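Lockyer says its road fee will pay for itself. The numbers are thin

February 7, 2023

Lockyer wants every household outside the town center to pay $40 a year toward the upkeep of local roads. The town council calls it a "fair share" fee. A vote is expected next month, and so far the case for it rests on a nine-page report that leaves out most of what a person paying the bill would want to know.

The report was written by Skoko, a consulting firm the town hired in November. It says the fee would cover repaving on 73 miles of back roads over 30 years. It does not say which roads come first, what a mile costs to repave, or what happens if prices go up. Asked about that last point, town roads manager Mal-soon Ko said the plan "has room in it" - but she did not say how much.

There is also the matter of who gets the work. Beson, the paving company that has held the town contract since the last bidding round, would keep it for three more years under the proposal without a new bid. Ko said changing crews now would slow things down. Maybe so. The report offers no figures either way.

People on the Guma side of town have heard this kind of promise before. An earlier fee was meant to fix drainage there. It was folded into the general budget after two years, and the ditches on the lower roads still flood.

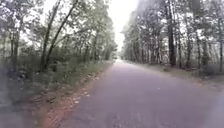 Seon-mi Lim | Staff Reporter

Supporters point out that the back roads carry more delivery traffic than they used to, and that patching costs more in the long run than proper repaving. Both claims sound reasonable. Neither is backed up in the report, which has no traffic counts and no list of past repairs.

The council says a road-by-road schedule will be ready once the fee is approved. Residents may want to see it before then. Written comments can be left at the town clerk's office until the day of the vote.

Contact the newsroom | © 2023 All rights reserved | Back to top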